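4.3 Failure analysis of the pouring task

The runs reported in Section 4.2 used the same bimanual cell at Jundembridge, with the left arm assigned to the bottle and the right arm to the cup. Both arms carry a parallel gripper with pointed fingers and a wrist camera, and a third camera is fixed beside the table. The controller, which we call Skangate, was trained on teleoperated demonstrations and runs at a fixed rate with no force sensing at the wrist. Of the 944 runs logged, most of those scored as failures were ordinary ones: the cup was missed, the bottle was set down too early, or the time limit ran out. We do not discuss these further. This section deals with a single class of failure that we consider a safety matter, in which the left arm went on tilting the bottle after the right arm had lost the cup.

The class was first noticed on a Thursday, when an operator pressed the stop button after water reached the edge of the table. We then went back through the logs and found 8 runs with the same pattern. In each of them the right gripper had closed on the cup, the state machine had moved to the pouring stage, and the cup had then slipped or turned in the fingers. The controller did not return to the grasping stage. The left arm carried out the rest of the pour with no cup under the bottle. In 2 of the 8 runs, water ran off the front edge of the table and onto the floor near the power supply.

The direct cause is simple. Stage changes in Skangate are one-way. Once both grippers report a closed width inside the expected range, the flag "both held" is set, and it is not checked again until the end of the run. A paper cup that has been squeezed flat on one side can leave the fingers at nearly the same width as a cup held correctly, and an error of that size falls inside the tolerance we had set. The width signal alone could therefore not have caught the fault even if it had been read at every step.

We next asked why the learned policy did not react, given that it receives all three camera views. The wrist view of the left arm turned out to be of little help once the bottle was close to the lens.
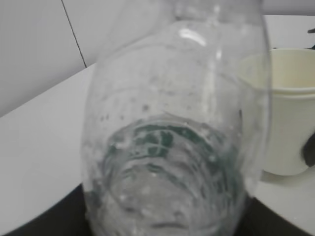
Why did the policy keep pouring when its cameras could have shown that the cup had been lost? It had never seen a lost cup during the pouring stage in training, and its action at that point depended mostly on the left arm's own joint positions, so a change in the images had very little effect on the output.

We checked this by masking inputs one at a time on recorded data. Blanking the left wrist view changed the predicted tilt of the bottle by a small amount. Blanking the fixed view changed it somewhat more, but only in the early part of the stage. Replacing the joint positions with those from a different run changed it a great deal. After the tilt had begun, the policy was in effect replaying a motion. A review of the demonstrations explains this. The operators who recorded them were told to discard any take in which the cup was dropped, and they did so. The training set holds 200 demonstrations and not one of them shows a recovery after the pour has started.

The right wrist camera should have been the best source of information about the cup. With the gripper open, its view takes in the tabletop between and beyond the fingertips, and a cup standing clear of the fingers is easy to detect. We trained a small classifier on frames from both wrist cameras with two labels, "object between fingers" and "no object between fingers." Frames with the gripper open and the cup well off to one side were the easy negatives. The harder negatives were frames with the fingers closed on a crushed rim, which we had to stage by hand.

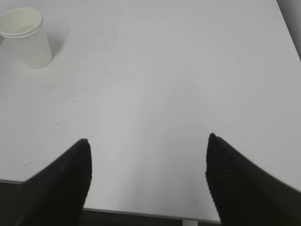
Figure 6. Wrist camera view with the gripper open and a paper cup standing on the tabletop, outside the gap between the fingers.

The classifier worked well on the easy negatives and less well on the staged ones. Errors were concentrated in frames where the cup was turned so that its opening faced away from the lens. Light color was a second problem. The cups we bought are close in tone to the tabletop, and under the diffuse lighting of the cell there is little contrast at the rim. We tried a darker table cover for one afternoon and saw fewer errors, but the policy itself then performed worse, having been trained on the light surface. We went back to the original table.

Three changes were made to the system after this analysis. The "both held" flag is now cleared whenever the classifier reports no object for a set number of frames in a row, and clearing it stops the tilt and returns the bottle to upright before anything else is allowed to happen. The left arm may not begin to tilt unless the mouth of the bottle and the rim of the cup are both found in the fixed camera view. The power supply was moved off the floor and onto a shelf behind the cell, and a shallow tray from Panasura was placed under the front edge of the table.

The second change needs both containers to be held in view of the fixed camera before the pour, which adds a short pause to every run. 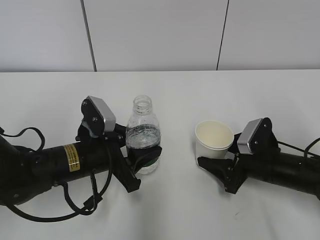 During this pause the detector compares the horizontal distance between the two openings with the distance the planned motion expects. If the values disagree, the arms hold position and the operator is asked to confirm or cancel. In practice the operators cancelled most of these cases. We did not try to have the system regrasp the cup on its own, as a cup that has been crushed once is rarely fit to be filled.

We also looked at the stop button. It is wired through a Söderlund relay that cuts power to both arms at once. With power cut, the left arm sags, and if it is holding a tilted bottle the sag makes the spill worse before it ends. The button did what it was specified to do, but the specification was written for an earlier task with dry parts. A controlled stop, in which the wrist first turns upright and the brakes are then applied, would suit this task better. It has been written and tested in simulation only, and the runs in Section 5 still use the original stop.

Some limits of the analysis should be noted. The failure class was defined after the fact from the logs, and runs in which the cup slipped but stayed under the bottle were counted as successes if enough water went in. There may be more of these than we know. The logs from December were stored at a lower frame rate, and for that period we relied on the operators' notes.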